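# Egg tray

An **egg tray** is a shallow moulded holder in which eggs are stored, carried or displayed one to a cup. The term covers open trays without a lid, hinged boxes sold in shops (usually called egg boxes or cartons) and the fixed racks fitted inside refrigerator doors. The open tray is the simplest of these and is used in shops, bakeries and home kitchens.

## Construction

Each cup is a tapered recess, wider at the mouth than at the base. The egg is gripped lightly by the wall of the cup at a point below its widest part, so that the shell carries its weight on a ring and not on a single spot. Neighbouring cups are joined by low ridges, which stiffen the tray and keep the shells apart. On closely spaced trays large eggs may touch each other above the ridges.

The commonest materials are:

- **Moulded pulp**, made from waste paper and water pressed over a mesh form and dried. It absorbs small knocks and moisture, but cannot be washed.
- **Clear plastic**, formed from thin heated sheet. It can be wiped or rinsed and shows the contents from all sides, including cracks and leaks on the underside.
- **Expanded foam**, light and well cushioned, now withdrawn from sale in many places.
- **Ceramic or glazed earthenware**, heavy and intended for the worktop.

The trade tray holds 30 eggs in a square-cornered pattern and is made to stack, each layer being turned a quarter against the one beneath. Household trays are smaller and are often laid out in two rows.

## Clear trays in the kitchen

Small transparent trays became common in home refrigerators as a replacement for the door rack, where eggs are shaken each time the door is opened and the temperature varies most. A clear tray can be kept on a middle shelf and checked without being taken out. The rim is usually turned down or rolled, which gives a finger hold and stops the thin sheet from flexing when the tray is lifted full.
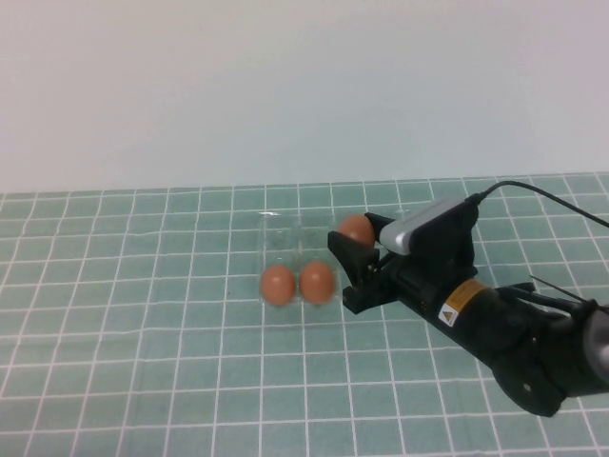 Eggs are conventionally placed with the pointed end down. The air cell lies at the blunt end, and keeping it uppermost holds the yolk nearer the centre of the white. The difference is small over a few days and greater over several weeks.

## Filling and emptying

An egg is taken from a tray by the upper half, with light pressure on opposite sides, and raised straight up until it clears the cup. Tilting it early brings the lower part of the shell against the ridge — a frequent cause of hairline cracks. Washed hands and a dry shell are recommended, as a damp shell slips easily and lets bacteria through more readily.

The order of removal matters in a part-filled tray. Emptying one end first leaves the weight at the other, and a light plastic tray may then tip when picked up with one hand. The kitchen writer Delia Bustos advised taking eggs from the two ends in turn and keeping the oldest at the front. Horacio Núñez, in a household manual published by Farías, preferred to work from front to back and to refill only when the tray was empty, so that batches were never mixed.

## Cleaning and wear

Plastic trays are washed by hand in warm water with a little detergent and dried upside down. Very hot water softens thin sheet and may distort the cups. Dried egg white should be soaked off; scouring leaves scratches that hold dirt and cloud the surface. A tray with a split cup is normally thrown away, as the edge of the split can mark or pierce a shell.

Pulp trays that have been soiled by a broken egg are not reused for food. Clean ones are often kept for raising seedlings or for sorting small parts.

## Related items

- *Egg rack* — a board with holes, used at room temperature
- *Egg cup* — a footed holder for one boiled egg
- *Egg carrier* — a rigid, lidded case for camping and travel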